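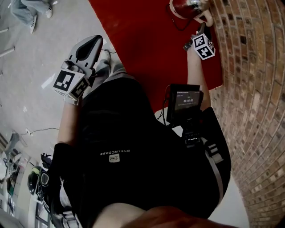 Red carpet by the curved brick wall, Plumedgate.

Progress note, Sustanbridge reading rooms grant, March

Sorry this is short, Lizeth is out and I'm doing the numbers myself.

Loans: 3666 for the period, both branches together. Mosero is carrying most of that. Large print still the strongest shelf, kids' comics next. New borrowers 309. Would have liked more but the bus change hurt us on the Howlader side, people from there have to switch twice now.

Spending: 968 left in the books line, all of it commited to the Bengali and Greek titles. Kalliopi has the Greek list done. Bengali list with Tahsin, two suppliers quoted, the cheaper one can't do hardbacks. Will go with the other unless you object by Friday.

Evening hours: going OK at Mosero. Plumedgate slow after 6:30, thinking of moving the late opening to a different night. Ailsa MacRitchie is asking regulars which one suits them.

Homework club: running at both branches. Short of math help. Iresha has written to the college again, no reply yet.

Problems: catalog software still drops holds when a card is renewed. Reported it in the last note too. We keep a paper list at the desk for now and it works but its slow. Roof quote at Mosero came in over what we budgeted, seperate email on that.

Next: order the two lists, fix the late night, get the holds thing sorted. Also need your OK to shift the unspent travel money into shelving, form attached.

Tahsin Thambiah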